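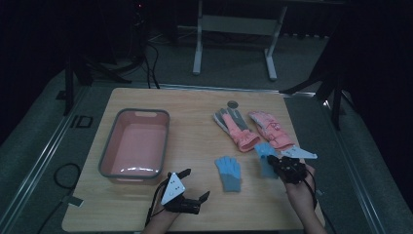

Jostau starts household chores programme with Humari

Gonedby, 8/11/21 -- Jostau, the maker of handling equipment for laundries and small warehouses, today announced a joint programme with the software firm Humari to find out which household chores a machine can be trusted with.

The programme begins with winter gloves. People sort and handle pairs of gloves on a tabletop using hand-held grippers, and the recordings are used to train a robot arm at Jostau's Gonedby workshop. The first set contains 200 recordings.

Both companies say plainly that the machine is not ready for the home. In early trials the arm picked up a single padded glove on most attempts. Thin knitted gloves were harder, and the arm often took two at once or closed on the table. Putting a left glove with its matching right one still needs a person to check the result.

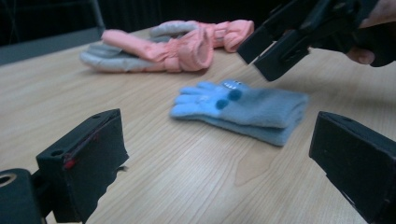
A light blue fleece glove and two pink-and-grey gloves on the table, with hand-held grippers.

"A person does this without looking," Jostau said in a statement. "A machine has to work out where the cuff is, which way the fingers point and how much cloth it has hold of. We can do parts of that now. We cannot do it at the speed a family or a shop would want."

Four chores are planned for the first stage: sorting gloves, pairing socks, folding tea towels and emptying a shopping bag. Kolář, a workwear rental company, will test the sorting work on its returns bench from February -- staff will stay at the bench throughout.

Jostau has set no date for a product and is not taking orders. Results from the first stage, including failed attempts, will be posted on the company's website.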